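Fillcombe Serving Tray, Large

Back in stock for March, in black only for now. The deep green is still on the bench and we'll put it up when we're happy with it.

If you've ever carried a full tea for four out to the far end of the yard, you already know what a tray is for. We're a tiny bit obsessed with them at Skendance. They're such an underrated thing to own! Most of us grew up with one tray in the house, usually wedged down beside the fridge, and it came out when somebody was sick or when company came over. Then you start using one every day and you wonder how you ever managed with two hands and a lot of trips.

The Fillcombe is the big one in our range, and it's the one we reach for at home. Villads Arnardóttir drew the first version on the back of a packing slip after a very long lunch, and the shape has hardly moved since. What did change was the depth of the sides (twice) and the finish (more times than we'd like to admit).

How it's made

The base and sides are birch, glued up and left to rest before anything else happens to it. Then comes the lacquer, and this is the part we could talk about all day. Every Fillcombe gets 17 coats. They go on thin, each one is left alone until it's properly hard, and then it's rubbed back by hand before the next. Preben Mogensen runs the lacquer room and he has very firm opinions about dust, open doors, and people who come in wearing wool sweaters. He's right about all of it.

From bare wood to boxed, a tray spends 88 days with us. We've tried to speed that up and every time the surface came out a little cloudy, so we stopped trying. When it works, you get that deep, liquid kind of shine where the black seems to go down a long way, and light slides around on it as you walk past. Set it near a window in the late afternoon and you'll see what we mean.

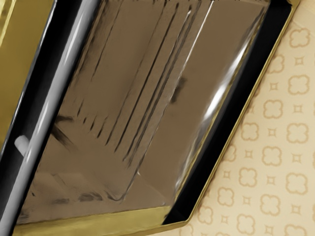 The other thing people ask about is the weight. It's heavier than a plastic tray and lighter than you'd guess from looking at it, and the balance is very even, so a teapot at one end doesn't make the whole thing want to tip. Ívar Hallgrímsson tested that by walking up and down the workshop stairs with a full pot and five cups, over and over, until the tea was stone cold. Only one cup was lost, and he blames the cat.

What to use it for

Breakfast in bed is the obvious one, and it does that beautifully. But please don't stop there!

Leave it on an ottoman or a big footstool and you've got a coffee table that moves. We do this in the shop, with a stack of magazines, a candle and usually someone's half-eaten sandwich.

Put it on the kitchen counter and corral the oil, the vinegar, the salt and the pepper mill. When you need the space for rolling out dough, everything goes away in one lift. I can't tell you how much I love this. My counter has been a mess since the day I moved in and it's the first thing that has ever helped.

It's good in a hallway for mail and keys, and very good as a drinks tray. Eylül Kocabaş, who does our bookkeeping, has hers on a low shelf with tea glasses on it all year round, and it looks so good there that we nearly stole the idea for the catalog.

And if you do jigsaw puzzles, smaller ones will fit flat on the floor of the tray, so you can put the whole thing away at dinner time and pick up where you left off.

Looking after it

Lacquer is tougher than it looks, but it does like a bit of kindness.

Wipe it with a soft, damp cloth, then dry it with another soft cloth. A drop of dish soap is fine if something sticky has got on it. Skip the scouring pad, the glass cleaner and anything with bleach.

Please don't put it in the dishwasher or leave it to soak in the sink. The wood underneath is sealed, but hours of hot water will find a way in sooner or later.

Cups, mugs and teapots are fine straight on the surface. For a pan off the stove, use a trivet.

Fingerprints show. There's no getting around it with a high shine like this one. An old cotton T-shirt takes them off in a couple of seconds, and I've come to find that little polish before guests arrive pretty satisfying.

Small scratches can be softened with a dab of car polish on a soft cloth, worked in little circles. If you've done something more dramatic, write to us before you try to fix it. We can usually rub back the top coats and put new ones on. You pay for shipping to us and we'll pay to send it back.

Keep it out of strong sun for months at a time. A sunny breakfast is no problem at all.

Goes well with

Bumer cups. These are squat, heavy-bottomed cups in off-white stoneware, made by friends of ours, and they sit very steadily on a tray. They come in sets of five. Yes, five. One of them always gets broken, and then you have four.

Ingvarsson linen liner. A plain liner in oatmeal or charcoal, cut to fit the inside of the Fillcombe. It keeps things from sliding if your route includes stairs, and it hushes the clink of glasses. It goes in the washing machine on a warm cycle. It comes out crumpled, and we like it that way, but you can iron it if you don't.

The small Skendance tray. Same lacquer, about half the fuss. It's a one-cup-and-a-cookie sort of tray.

Questions we get a lot

Is it food safe?
The lacquer is fine once it has cured, and it's fully cured before it leaves us. We'd still put cheese and cut fruit on a plate or board, mostly to save the surface from knives.

Does it smell?
There can be a faint lacquer smell when you first open the box. Leave it out in a room with a window open and it fades within a few days.

Can I hang it on a wall?
People have asked, and we understand why! There are no fittings on the back and we don't recommend drilling into it. A deep picture ledge works well.

Can you engrave it?
Not on the lacquer, sorry. Mikkel Ásgeirsdóttir can stamp up to three initials on the underside. Add a note when you order and allow an extra week.

Will every one look the same?
Very nearly. They're finished by hand, so if you hold two of them side by side under a bright lamp you may find tiny differences in how the shine falls. We think that's lovely.

Do you sell seconds?
Now and then. They go on the shelf by the door in the shop and they tend to leave quickly. We don't put them online.

Price and delivery

Fillcombe Serving Tray, Large, black: $198
Gift wrap: free, just tick the box
Initials on the underside: free

Trays ship in a fitted cardboard box with a cotton bag inside. Keep the bag if you have room for it, as it's the best thing to store the tray in. In-stock orders placed before noon go out the same day. If we're between batches, the button will say "Join the list," and you'll get an email when the next ones come out of the lacquer room. You won't be charged until yours is ready.

If it arrives damaged, take a couple of pictures of the box and the tray and email them over, and we'll sort out a replacement. If it's fine but you don't love it, send it back unused within a month for a refund.

Coming to see one in person? The shop is open from 10 to 4, and there's always a Fillcombe out on the front table. Pick it up and walk around with it. Everyone does.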